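Lolton, Jul 6, 2019

**Terkis opens bookings for its two-arm budgeting days**

I'm Selim Ertürk, and I look after equipment planning at Terkis. I've spent more of my working life with quotes and spreadsheets than with robots, so I'm really pleased to be writing this one myself. From today, any small lab or workshop can book a planning day with us in Lolton and go home with a proper costed list for a two-arm bench - before signing anything with a supplier!

We started on this in February, when Noonan asked us to look over a quote they'd been sent. It was a decent quote (nice arms, fair price) but it had one line for "accessories" and nothing at all for fingers, cable runs, spare holders or the hours it takes somebody to set the thing up. I went through it with a pencil and added 31 lines. Their finance people were not thrilled with me, though they did come back and ask for the same treatment on their next two projects, so I'll take that as a thank you.

The work we plan around is small handling: parts held in slots, trays, lids, boxes, things you'd pick up between finger and thumb. It sounds cheap to kit out. The arms are the big number on the page, but it's the bits on the ends that get changed, bent, swapped and reordered, and I'd much rather you saw that in the first budget than in the second.

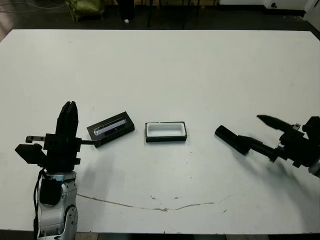
**Do I need to know which arms I want before I book?**

Come with the job you want done and a rough idea of what you can spend, and we'll work out the type of arm together on the day.

A booking covers up to four people from your side. In the morning we talk through your parts and how often each one has to be handled, and we put prices against grippers, fingers, holders and tables. After lunch it's the duller stuff, which I secretly enjoy most: delivery times, training hours, service contracts, floor space, and what happens to your budget if you buy one arm now and the other next year. (I have views on that last one. Bring biscuits.)

Our planning sheet goes home with you too. It's called Memau, it's a spreadsheet, and it has 110 rows you can fill in or cross out as you like. We sell no hardware and take no commission, so there's no favourite supplier hiding in row 60.

One thing I'd ask everyone to measure before they come is the table. Two arms working towards each other over one box want more room than people draw on their plans, and you'll need space for the parts as well. I've seen a perfectly good budget go back to the start over a bench that was too narrow, and it was my own budget, so I say this with feeling.

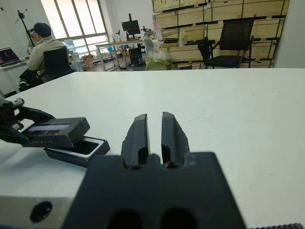
## Prices and booking

A planning day costs £600 for firms. Schools, colleges and charities pay £200. Both prices include lunch, the Memau sheet and a follow-up call once your quotes are in - please do use the call, plenty of people forget it's there.

If you can't get to Lolton, I can do a shorter session at your place for the same fee plus travel. To book, ring the Terkis office and ask for me, or write to the planning desk with a couple of lines on the parts you handle and the month you hope to buy in.

Press questions can come straight to me as well. I'm happy to talk through how we price a bench, and Noonan have kindly said they'll speak to trade papers about their February quote.

**Contact:** Selim Ertürk, equipment planning, Terkis, Lolton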